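Ticket n° 664
Objet : remplacement de l'effecteur et achat d'un deuxième bras, demande de conseil avant commande
Ouvert par : Abelardo Salinas (Quezada)
Assigné à : Didier Riviere, support Kiseo
Priorité : normale
État : en attente du client

27 mars 2019
Message initial, A. Salinas

Bonjour,

Je vous écris pour un problème technique, mais aussi pour une question de budget, et je préfère mettre les deux dans le même ticket. Si ce n'est pas la bonne procédure, merci de me le dire et je ferai deux demandes.

Notre bras Kiseo sert à jouer des touches de piano dans un projet de mesure du toucher. Depuis le mois de janvier, l'effecteur prend du jeu dans le sens latéral. Quand il descend sur une touche blanche, il lui arrive de frôler la touche noire voisine. J'ai resserré les vis du poignet deux fois, le défaut est revenu après quelques jours.

Milagros Quezada, qui dirige l'atelier, doit envoyer le plan d'équipement avant la fin de la semaine. Elle me demande de choisir entre ces possibilités :

a) remplacer seulement l'effecteur ;
b) remplacer l'effecteur et acheter un support plus rigide chez Radenel ;
c) acheter un second bras, pour couvrir le clavier entier sans déplacer la base.

Je voudrais votre avis sur l'ordre des dépenses. Nous n'avons pas les moyens de tout faire la même année.

Réponse, D. Riviere

Bonjour Monsieur Salinas,

Un seul ticket convient très bien. Avant de parler de commande, il faut savoir si le jeu vient de l'effecteur, du poignet ou de la fixation de la base. Pouvez-vous m'envoyer une vue de l'installation avec l'effecteur sur le clavier, et me dire comment la base est fixée ?

Réponse, A. Salinas

Merci pour votre réponse rapide. La base est tenue par une bride verte, à côté du clavier. Le bras arrive sur le piano par le côté et l'avant-bras descend en biais, avec l'effecteur à la verticale. Je travaille surtout vers le fond du clavier, du côté du tabouret. Les câbles passent à l'extérieur du grand segment vertical, je n'ai pas de gaine pour l'instant.
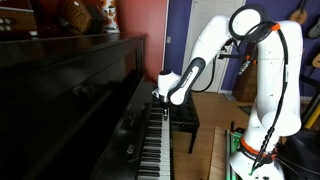 Diagnostic demandé par le support

Étape 1. Bras sous tension, freins serrés, effecteur au-dessus du clavier. Pousser doucement l'effecteur avec un doigt, à gauche puis à droite. Noter si le poignet bouge avec lui.
Résultat (A. S.) : le poignet ne bouge pas. L'effecteur bouge seul, de façon visible à l'œil.

Étape 2. Même essai, mais en poussant sur le haut du segment vertical. Surveiller la bride.
Résultat : un très petit mouvement à la bride. Facundo Domínguez, mon collègue, a tenu un comparateur contre la base et a confirmé. Je n'ai pas confiance dans la valeur lue, le pied du comparateur était posé sur le parquet, donc je ne la donne pas.

Étape 3. Lancer 16 frappes sur la même touche, à vitesse réduite, et relever le nombre de contacts avec la touche voisine.
Résultat : 6 contacts. J'ai refait la série après resserrage de la bride : encore 6. Le resserrage n'a donc rien changé.

Étape 4. Démonter l'effecteur et contrôler la bague d'adaptation.
Résultat : la bague est marquée d'un côté. Elle n'est pas cassée, mais elle a pris une forme un peu ovale.

Avis du support, D. Riviere

Le défaut principal est la bague. C'est une pièce d'usure et elle se commande sans l'effecteur complet, ce qui enlève déjà une bonne partie de votre option a. Je vous conseille d'en prendre deux, dont une en réserve.

Pour l'option b, le mouvement à la bride existe mais il n'explique pas vos contacts. Le support rigide peut attendre la prochaine période budgétaire. Demandez tout de même un devis à Radenel maintenant, le délai de fabrication peut être long.

Pour l'option c, je ne recommande pas de décider avant d'avoir répété l'étape 3 avec la bague neuve. Pensez aussi qu'un second bras demande une deuxième armoire de commande, une licence et un arrêt d'urgence commun. Ces lignes manquent souvent dans les plans que nous recevons. Mon collègue Bastien Bailly peut vous préparer un chiffrage complet.

Prévoyez aussi une gaine pour les câbles. La dépense est faible et elle peut passer en consommables.

Réponse, A. Salinas

C'est très clair, je vous remercie. J'ai transmis à Madame Quezada la proposition suivante :

- cette année : deux bagues, une gaine ;
- devis seulement : support Radenel ;
- reporté : second bras, avec le chiffrage de M. Bailly en annexe.

Elle me pose encore une question. Notre fournisseur habituel, Pekuvard, vend une bague qui semble compatible et qui coûte moins cher. Est-ce que son montage annule la garantie du poignet ?

Réponse, D. Riviere

La garantie du poignet reste valable si la bague respecte la cote de notre fiche. Je n'ai pas la fiche de Pekuvard. Envoyez-la-moi et je vérifie avant votre commande. Je laisse le ticket ouvert.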